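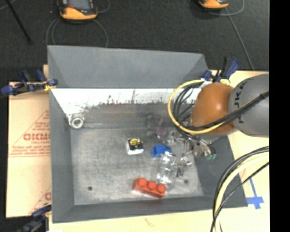
I came home from the open day at Harkbridge with a pocketful of leaflets and a head full of ideas for my own garage, so these are the ones worth passing on.

Clamp the tub! My sorting tub skates all over the bench whenever I rummage in it. Theirs was held by the rim with ordinary hand clamps, so I've done the same with two old ones – lovely, no more chasing it.

Next, tip everything out before you sort. I asked Lachlan Tawhiri, who was running the demo, what the arm finds hardest to pick up, and he said clear plastic, same as the rest of us in a bad light. So I've moved my lamp down low to one side, and the little see-through bags of screws show up much better now.

Give cables a big loose loop wherever something moves. I'd been pulling my extension lead tight round the drill stand (don't!) and it had started to fray at the plug.

Last one – coloured tape on the bench to mark where things live. Mine's blue, and the tape measure has gone back to its spot all week.

They're open again in July. Take a sandwich, the queue for tea was dreadful.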